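Section 3. Fitting the Sternari lap timer and setting up for a track day

Read the lot before you start. Takes an hour if you've done it before, a bit more if not. Applies to the club bikes and anything else with a 12-volt battery and a normal fairing stay. Supermoto guys see the notes at the end.

What you need

Timer head unit, GPS puck, loom, the small bag of cable ties. 8 mm spanner. 3 mm hex key. Isopropyl wipes. Side cutters. Paddock stand, rear is enough.

3.1 Before you touch the wiring

1. Bike on the stand, ignition off, key out.
2. Seat off. Tank prop up if your model has one.
3. Disconnect the battery negative first. Then positive.
4. Check the puck cable reaches from the tail to the dash without pulling. If it doesn't, get the long loom from Lợi Lại at the parts counter. Do not join two short ones.

CAUTION: Never run the loom over the exhaust header or between the fork and the steering stop. Turn the bars full lock both ways and watch it.

3.2 Mounting the puck

1. Clean the top of the tail unit with a wipe. Let it dry properly.
2. Puck goes flat, arrow pointing forward, clear view of the sky. Not under the seat cowl.
3. Peel, press, hold while you count slowly to thirty.
4. Leave it alone overnight if you can. Adhesive is at its worst in the cold, so in a June paddock warm the panel with your hand first.

Note: carbon tails block signal from below, no problem from above. Painted ones are fine either way.

3.3 Mounting the head unit

1. Bolt the bracket to the fairing stay, 8 mm spanner. Snug, then a quarter turn.
2. Slide the head unit on until it clicks.
3. Plug in loom. Red collar lines up with the red dot. Don't force it, the pins bend.
4. Tie the cable every hand's width or so. Trim the tails flush, they'll cut your gloves otherwise.

3.4 Power up

1. Battery positive on, then negative.
2. Ignition on, engine off. Screen should show the Sternari logo then a satellite count.
3. Wait for 3 satellites minimum before doing anything in the menus. Eight or more is where the times start to mean something.
4. Menu > Bike > Number. Put in your race number. If you havent got one yet use 634, it's the club spare and the timing sheet ignores it.
5. Menu > Track. Pick the Sterkness circuit, long or short layout. Wrong layout gives you no lap times at all, most common complaint we get.

CAUTION: No menus while rolling. Marshals will pull you in.

3.5 First session

1. Out lap at an easy pace. The timer starts at the line by itself.
2. Do at least 3 clean laps before you look at the splits.
3. Back in, engine off, Menu > Save. It does NOT save on its own if you pull the key.
4. Memory holds 100 laps. After that the oldest get written over.

3.6 Packing up and storing

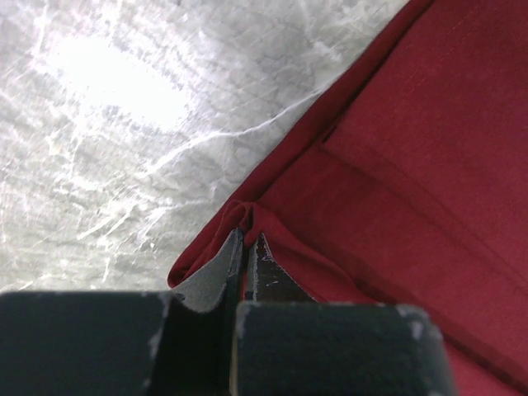 Head unit comes off the bracket every night, no exceptions. Press the tab underneath, slide it back, cap on the plug. Grit is what kills the screens, so don't set it face down on a bare hard surface. A cloth spread over part of the bench, like the red one on the grey marble-look top, gives you a soft side for the head unit and a hard side for tools. Keep the two seperate. Wipe the screen with a damp cloth only, no brake cleaner, no visor spray.

1. Charge the head unit to full if it's going away for the winter.
2. Store indoors. Sheds are OK if they're dry.
3. Leave the puck on the bike.

3.7 If it plays up

No logo: check the inline fuse, then the battery terminals.
Logo but no satellites: puck upside down, or you're still in the garage. Roll it outside.
Times jump by a second or more: puck loose. Clean and refit with a new pad.
Lap missed: you went through pit lane. Normal.
Freezes on Save: hold the left button till it restarts. Laps from that session are probably gone, sorry.

Supermoto: use the Binex bar clamp in place of the fairing bracket. Torque is on the clamp.
Đặng tail kits: puck goes behind the rear hump, same arrow direction.

Next: Section 4, downloading laps to a laptop.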